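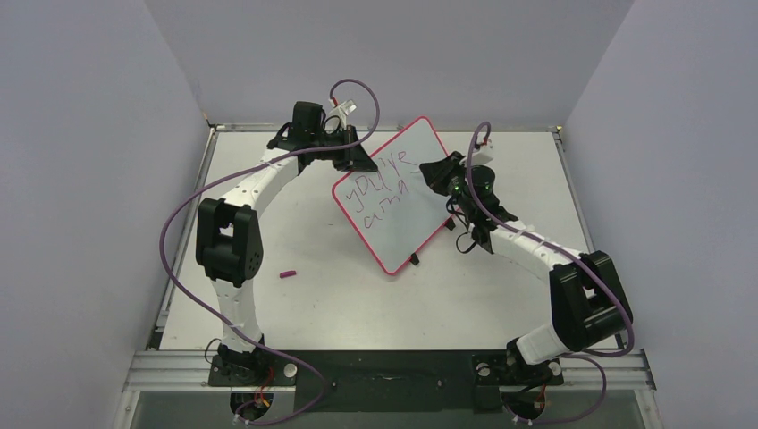
Sandrine Leclerc said the last ferry to Arain had gone, and that Benoît could shout at the sea if he liked.

He didn't shout. He put his bag down on the slipway and looked at the ticket, which had cost him 159 crowns in Mirkthorpe.

"When's the next?"

"Morning. If the wind drops."

She had a spare room over the chandlery – 4 crowns, soup included. He thought of his brother waiting on the far quay with the van. Then he picked up the bag and asked what kind of soup.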